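ok quick one tonight, it's late and I've got work at 7

Finished the web series finally. Bokavow, the one about the army engineers rebuilding the bridge road up north of Lelora. I started it back in January, lost my place, started over. Three weeks of watching it on the train with bad headphones. Worth it.

If you haven't heard of it: it's a documentary, online only, short episodes. No narrator. They just follow one engineering unit and the people who live on either side of the river. First episode is almost all waiting. Waiting for gravel, waiting for a permit, waiting for a part for the one crane. I nearly quit there, glad I didn't.

Episode 3 is where it gets good. There's a town meeting about where the road should go and it runs forever, the camera just sits in the back of the room and you hear chairs scraping. The captain has her whole speech ready and a farmer asks her who's going to plow it in winter. She doesn't know. She writes it down. Two episodes later you find out the answer, sort of, and it's not a great answer.

I was in the reserves a long time ago, supply side, never went anywhere exciting, so take this how you want. But the paperwork stuff is dead on. The spreadsheet that has to match the other spreadsheet. The guy who's the only one who knows where the fuel keys are. I laughed out loud on the train and a lady moved seats. 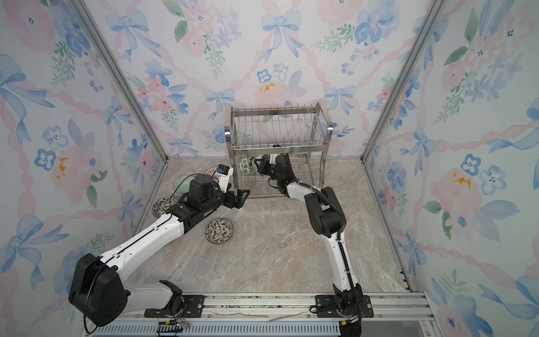 Anyway the music. Way too much of it in the middle episodes. Sad piano under a man pouring concrete, come on. He's having a fine day. Whoever did the sound on the first two should of done the rest.

Also the subtitles on the Nerkedex player are a mess, they run ahead of the talking by a good bit, so you read the bad news before the person on screen hears it. Shibata has the same episodes and the timing's fine there. Slower to load though. Pick your poison. I ended up switching halfway and had to make another account, which, ugh. That's 43 logins in my password thing now.

What stuck with me most was the flour mill. The unit gets it wired up again and there's a little ceremony, flags, kids, a cake. Then the crew comes back in the last episode and the mill's running but only mornings, cause the owner can't pay for power all day. Nobody's angry about it. He shows them the ledger. The sargeant who did the wiring just stands there reading it with his hat in his hand, and they hold on that a long time. No music for once!!

I don't think it picks a side, and some people in the comments are furious about that. Fair enough I guess. There's 3000 comments and I read way too many of them. Half are arguing about the crane.

Things I wanted more of: the interpreters, the night shift, what happened to the ferry family once the bridge opened. They get one interview and then they're gone. That's a whole episode right there.

Don't skip the credits on the last one, there's a bit with the road in snow.

Next up is the coast guard one everybody keeps telling me to watch. If it has piano I'm out. Ok bed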